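About Durkach

By Mairéad Ní Chonaill
28/10/2019

Durkach is a small research group that tests claims about robot arms. Most of the claims are other people's. A few are ours, and those have caused us the most embarrassment.

We started after a demo of a method called Keane, which was supposed to let two arms share a tabletop job after watching a person do it a handful of times. The demo was lovely. We went home, built our own cell, and spent a long while failing to get anything like it. I still don't know how much of that was the method and how much was us.

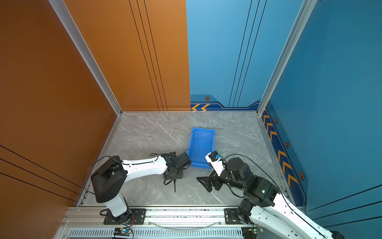
DUMDEN, November

Our cell is in Dumden and it is small on purpose. Two arms, one rail, a tray, walls with plenty of pattern on them. People ask why we don't work in a real kitchen or a real warehouse. Because when something fails in a real kitchen you can argue for a week about the reason, and we would like to argue for a day.

The question we have been stuck on for most of this year is whether wrist cameras help as much as the papers say. Trisora, our own training method, uses the wrist views along with a fixed view of the whole cell. In our first run it put the tool in the bin in 326 of 500 tries. I wrote that number on the board and everyone was pleased, and then we moved the bin a little and ran another 100. It managed 9. 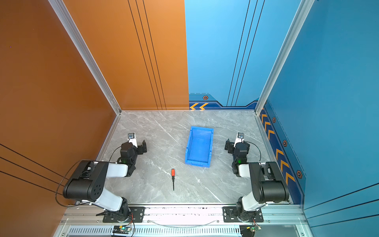
So the first number was true and told us very little. The arms had learned where the bin usually was. They had not learned much about bins. I suspect a good many published results would drop the same way if somebody gave the tray a nudge, though I can't prove it, and I'd be glad to be wrong.

We now change the starting positions before every block of tries, and the person who trained the model doesn't get to choose them. We report the bad block next to the good one. If a visitor wants to pick where things go, they can.

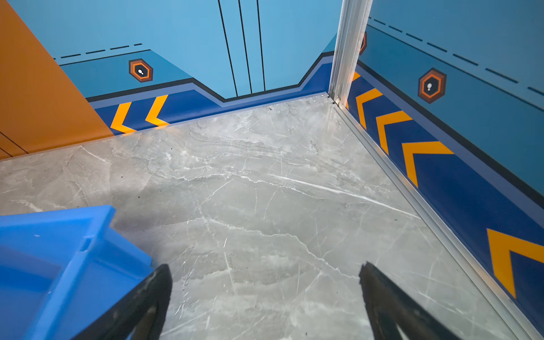 What we don't claim

We don't claim that Trisora is ready for anybody's factory. We don't claim that two arms beat one at this job; for a single screwdriver and a single bin I doubt it very much. And we have stopped saying "the robot understands," which crept into an early grant draft and took some getting out.

The wrist view is the part I trust least. It is close to the work and it looks convincing on a screen, but walls and floor take up a lot of it, and a model is free to lean on those if they happen to predict the right move. Our next test swaps the wall panels for plain ones and leaves everything else alone. My bet is that the score falls. Two of my colleagues have bet the other way.

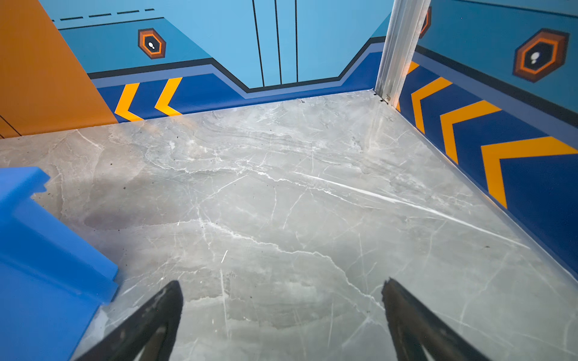
Wrist camera view, fingers open over the floor of the Dumden cell.

If you have a method you'd like checked, write to us. Send the failed runs too. We will ask for them anyway.

14 shares | 3 comments

Contact Durkach | © 2019 Durkach. All rights reserved. | Back to top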